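Plodusia gig and tape archive: read me first

Hello, and thanks for downloading this. It's a big folder of text files and spreadsheets about a small corner of the neofolk and dark ambient tape scene, mostly bands who played in or near Derby, and I've been putting it together in my spare time for far longer than I meant to. Last proper update was 13 September 2020. Anything I've added after that is in the folder called "loose" and hasn't been checked, so treat it with a bit of suspicion.

What's in it

There are 3940 entries in the main file, releases.csv. One row is one track on one release, so a band with a long demo takes up a lot of rows and a band with a single split side might only get two. The columns are band, title, release, format, label, year, length, language and notes. Length is in minutes and seconds and comes from my own tape deck, which runs very slightly fast (sorry!), so don't be surprised if your copy comes out a second or two longer.

The second file, gigs.csv, has dates, venues and line-ups. I built it from flyers, fanzines and my own diaries, and it's much patchier. If a support act is listed with a question mark, it means the flyer said they'd be there and I never found anyone who remembered them playing. There are quite a few of those.

Then there's lyrics_notes, a folder with 14 text files. No full lyrics in there, because they aren't mine to give away, just what each song is about, which poems or novels it borrows from and where the spoken bits come from if I could trace them.

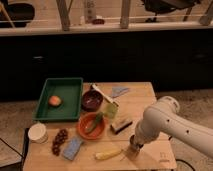

The cut-off year is 2000. I know that annoys people who came in later, and I do love plenty of the newer records, but I had to stop somewhere and by then most of the labels had gone over to CD-R, where nobody agrees on what counts as a release. The one exception is Lashari, whose last album came out a good bit afterwards. I've put it in anyway as it was recorded in the nineties and sat on a shelf. Also it's my favourite, and it's my archive.

How I spelled things

Band names are as printed on the first release, capitals and odd punctuation included. If they changed the spelling later, the newer one is in the notes. Titles in German or Latin are left alone, even where the Latin is plainly wrong. Accents should survive if you open the files as UTF-8. If you get a mess of question marks in the title column, it's your spreadsheet program guessing badly, so import the file by hand and pick the encoding yourself.

Empty cell means I don't know. A dash means there isn't one (no label, say, for tapes the band dubbed at home). Please don't merge those two! Somebody did that in a copy that went round in March and I'm still getting emails about bands supposedly signed to a label called "Unknown".

Known problems

The Esadstead tapes are a muddle. There were two pressings of the first one, with the sides swapped and one song retitled, and I've only heard the later version. There are 40 rows tagged "esad-check" in the notes column and I wouldn't quote from any of them yet.

Genre isn't a column and won't be. I tried it, and spent a whole winter moving the same handful of bands between neofolk, martial and ambient. If you want to sort them that way, add your own column and have fun.

Some of the running orders on the live tapes are worked out by ear. Where two songs run together I've split them at the point where the drum or the voice changes, and put "split by ear" in the notes.

Using it

Do what you like with it, for a fanzine, a radio show, a website, whatever. A mention of the Plodusia archive would be lovely. If you fix something, send me the row and where you got the information from, a scan of the inlay if you have one. I'm slow at answering but I do read everything, and corrections go into the next version with your name or nickname in credits.txt unless you'd prefer to be left out.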